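Storing onions over winter, a short thread. We lost most of a sack in January and I have spent the weeks since reading up and measuring things.

1/ The figure that matters most is humidity. Aim for 65 per cent or a little over. Much higher and the necks start to rot. Much lower and the bulbs shrivel.

2/ Temperature comes second. Just above freezing is best, and 2 degrees is fine if you can hold it. Most sheds can't. Ours swings with the weather, so we moved the crates to the north wall of the hallway.

3/ The awkward range is the middle one – a cool kitchen is close to ideal for sprouting. A warm, dry room will often keep them longer than a cool cupboard.

4/ Cure before storing. Tops on, single layer, air moving underneath. The neck should feel tight when you pinch it. If it gives, eat that one first.

5/ Keep them away from potatoes. Potatoes give off moisture and the onions take it up.

6/ Nets beat boxes. If you only have boxes, drill the sides. Venla Kallio on the allotment next to ours uses old bread crates, stacked no more than two deep, and lost three bulbs all winter.

7/ Check every fortnight. Smell first, then feel the bases. One soft bulb will spoil its neighbours.

8/ Thick-necked ones never keep, whatever the variety. Chop and freeze those in autumn.

Next thread will be garlic, which wants it drier.
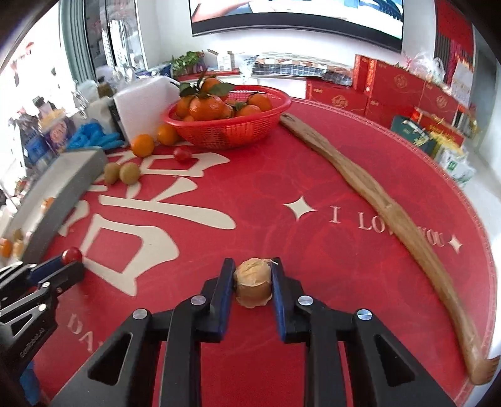 Papery skin, flaking at the base.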